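Chapter 7
Keeping Your Cool: The Engine Cooling System

I learned about cooling systems the expensive way. It was a Sunday in March, I was halfway up a long grade with a trailer full of firewood, and the needle on my old Sisetti wagon had been creeping for ten minutes while I told myself it was fine. It was not fine. By the time I found somewhere to pull over I had steam coming out of both sides of the bonnet and a cylinder head that would never be flat again. I still have that head. I use it as a doorstop in the shop, and every new group of apprentices trips over it at least once.

So this chapter matters to me more than it probably should. We've spent the last few units making heat (and plenty of it), and now we have to get rid of the part we can't use. An engine turns only a portion of its fuel into motion. A good share of the rest goes out the exhaust pipe, and what's left soaks into the metal. If we don't carry it away, the oil thins out, the pistons swell in their bores and things start sticking to other things.

What you'll be working on

We'll begin with the coolant itself, because it's the bit most people skip. Then we follow it on its trip – out of the water pump, through the block, up into the head, past the thermostat and across the radiator – and back to where it started. After that come the hoses, the cap and the fan, and we finish with a pressure test that you'll do yourselves on the Grudance training engine.

By the end you should be able to mix coolant to the right strength, bleed an air pocket out of a system that doesn't want to give it up, and explain to a customer why their new thermostat didn't fix a blocked radiator. That last one takes practice!

A word about the thermostat

People love to blame the thermostat. It's cheap, it's usually easy to reach, and changing it feels like doing something. I've done it plenty of times myself when I should have been looking elsewhere. All it does is stay shut while the engine is cold and open up once the coolant is warm enough. Stuck shut, it cooks the engine. Stuck open, the engine never properly warms up, the heater blows lukewarm and the fuel bill climbs. You'll test three of them in Activity 7.2 with a pot of water and a kitchen thermometer, and I'd like you to write down the temperature where each one starts to move as well as the one where it's fully open. Most students only write down the second number, and then they're stuck when we get to the graph on page 119.

Pressure and the cap

The radiator cap looks like a lid and behaves like a valve. Holding the system under pressure raises the boiling point of the coolant, so a tired spring in a cap worth a few dollars can have you boiling over on a hot day with everything else in perfect order. Kováčik caps are stamped on top with their rating, Tronero ones on the underside of the seal, so get used to turning them over. And please, never open one on a hot engine. I have a scar on my wrist from that, shaped a bit like Tasmania.

Before you start

Go back over the section on heat transfer in Chapter 3 if it's gone fuzzy. You'll need safety glasses, gloves, a drain tray and a funnel that hasn't had oil in it. Coolant tastes sweet and it's poisonous, so mop up spills straight away and keep pets out of the work area.

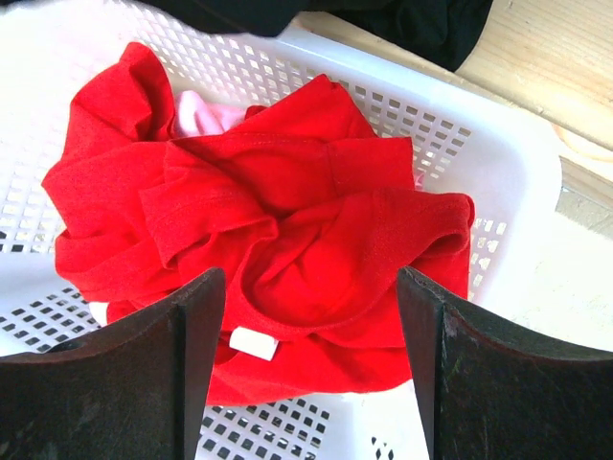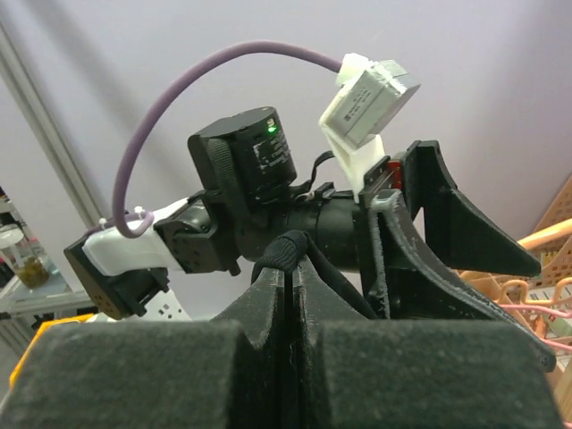
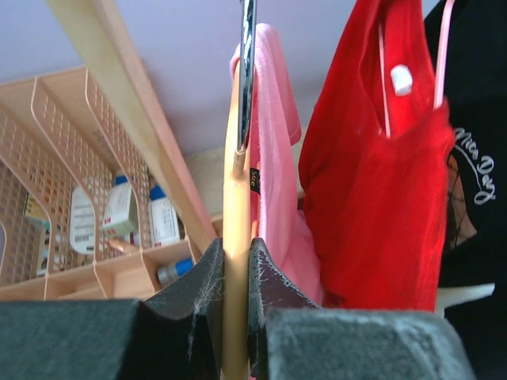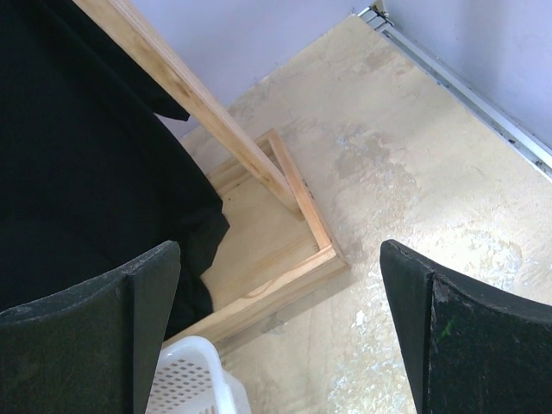 First: red cotton garment in a white basket. Third: wooden hanger with a chrome hook.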